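Home | Features | Clinics | Research | Subscribe

Living With a Tremor That Isn't Parkinson's

6 min read

Shares 369 | Comments 52

By the time most people with essential tremor see a specialist, they have already rearranged their lives around it. They fill the coffee cup halfway. They sign with a stamp, or let a spouse sign. They stop ordering soup.

The condition is one of the most common movement disorders in adults, and it is still mistaken for Parkinson's disease often enough that many patients arrive at the clinic expecting that diagnosis. The two differ in ways a doctor can usually pick out in the exam room. Parkinson's tremor tends to show when the hand is at rest. Essential tremor shows when the hand is doing something, such as holding a fork, pouring from a pitcher or threading a needle. It can also affect the head and the voice. It often runs in families.

At the movement clinic in Cloddale, the first visit takes most of a morning. Patients draw a spiral with each hand, write a sentence, and pour water from one cup to another. The staff ask about coffee, thyroid trouble and medicines, including inhalers and some antidepressants, any of which can make a tremor worse or cause one. Blood is drawn. A scan is ordered only if something in the exam doesn't fit.

Treatment usually begins with one of two older drugs, propranolol or primidone. Propranolol is a beta blocker and is generally avoided in people with asthma. Primidone was developed for seizures and can cause sleepiness and nausea in the first days, so doctors start it low, often at bedtime. Each helps a fair share of patients, and neither stops the tremor completely in most of them. Some people take both.

When tablets fail, the choices get harder. Deep brain stimulation places a thin electrode in the thalamus, connected to a battery under the skin of the chest. Focused ultrasound heats a small spot in the same region without an incision. The first can be adjusted or switched off. The second can't be undone, and patients may be left with numbness or unsteady walking. Surgeons at the Treloar hospital, which takes referrals from Cloddale, will not schedule either until a patient has given the medicines a proper trial.

Many never get that far and don't want to. For them, the work happens with an occupational therapist. In February the Cloddale clinic began offering a hand skills program, and the waiting list filled before the leaflets were printed. Sessions cover bracing the elbow against the body, choosing heavier utensils, and using lidded cups. Patients practice with keys, buttons and pill bottles. They are also asked to keep a diary of which tasks they have given up.
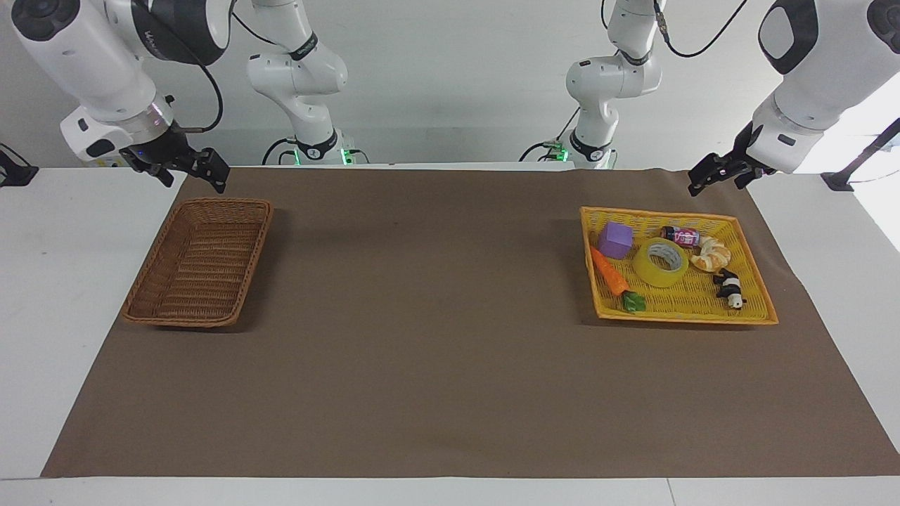
Kylie Dunstan
Health Features Writer

The diaries have been the most useful part, according to the therapists. A retired bookkeeper from Akeck listed card games, lipstick and writing checks. The first two came back with practice and a weighted wrist cuff. She now pays her bills online.

Cost is a regular complaint. Weighted cuffs are cheap, but a stabilizing spoon is not, and patients say insurers seldom cover one. One man was quoted $700 for a set of adapted kitchen tools and went home with a bag of foam pipe covering from the hardware store, which he cut to fit his own forks. The therapists now show that to everyone.

Alcohol comes up too. A drink quiets essential tremor in many people for an hour or so, and the shaking may be worse the next morning. Doctors ask about it at each visit, and patients who have been using wine to get through dinner parties are often relieved to be asked.

The clinic suggests a return visit if the tremor appears on only one side, if it came on suddenly, or if walking has changed. Stiffness or a much smaller handwriting should be mentioned as well. Otherwise follow-up is once a year, with a new spiral drawn and clipped behind the old one.

Features | Next article | Back to top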